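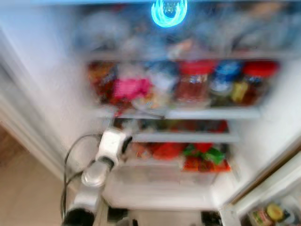 Page last changed: November 1, 2020

Sourdough starter, cold storage test. Jar A (Cuervo rye) and jar B (Omura white) both fed 40 g flour, 40 g water. Jar A on the bench, doubled in 4 hours. B slower, smells of pear drops. Fed it agian.

Josphat says keep B in the fridge 3 days then feed twice before baking — will try. Bożena not convinced, her January batch went grey on top.
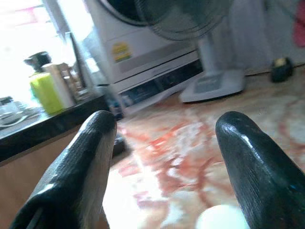 Kitchen floor and counter edge.

Dough for tomorrow: 400 g flour, salt as before, less water. Last loaf spread flat, crumb gummy near the base. Oven was probaly too cool. Ask Lorne for the spare thermometer back.

Labels keep peeling off the jars. Use string tags.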